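Carrots That Stay Crisp (and a Few Other Things I Do With Them)
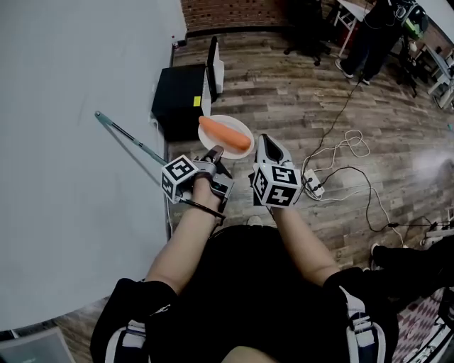
One carrot on a white paper plate.

I go through a silly amount of carrots, and for years I let half of them go limp in the crisper drawer. You know the kind — you pick one up and it bends like a garden hose! So I finally got serious about storing them, and these are the habits that stuck.

First, cut the green tops off the minute you get home. They keep pulling water out of the root even in the fridge. I leave a tiny stub and save the leaves for pesto (use a good handful of basil too, or it gets bitter).

Next, don't wash them yet. Brush off the dirt and wrap them in a dry dish towel, then put the bundle in a bag with the top folded over loosely. Mine last a good 12 days this way, sometimes longer. Keep them away from apples and pears, which turn them bitter.

If you've already peeled them, go with water. I use a Lutero box, the deep one, but any lidded container will do. Cover the sticks with cold water and change it every other day. My kids will eat them straight out of the box if I leave it on the front shelf, so I leave it on the front shelf.

Got a floppy one? Trim both ends and stand it in a glass of ice water in the fridge for an hour or two. It won't save one that's slimy, and those go in the compost.

For snacks I put everything on paper plates when we have a crowd, and I set a folded paper towel under the cut carrots so the plate doesn't go soggy. 500 grams of carrots makes a decent pile of sticks for 5 people, with dip.

Oh, and peelings! Rinse them, freeze them in a bag, and throw them in the next pot of stock. My bag is usually full by the end of the month.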